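**Crumb tray keeps smoking, replace the oven?**

**pollach_road:** Secondhand toaster oven, bought in May. Smokes every time I go past 500. I've scrubbed the tray twice. My sister says toss it.

**batness2:** Don't toss it. Grease gets up behind the heating elements. Run it empty at 200 for a while with the window open, then wipe it down cold.
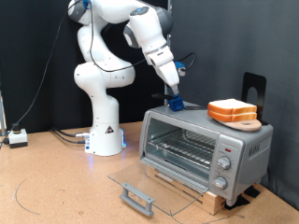
**assefa_k:** Empty runs never did much for mine. I'd check the clearance first – people push these against a wall and the back gets filthy. A silver one on an open tabletop like that is easy to get at from the sides. Mine was jammed under a cabinet for years.

**batness2:** Clearance won't fix grease that's already in there.

**pollach_road:** It's 2 inches from the wall. I'll move it and do the empty run too.

**assefa_k:** Fine, but unplug it before you wipe anything.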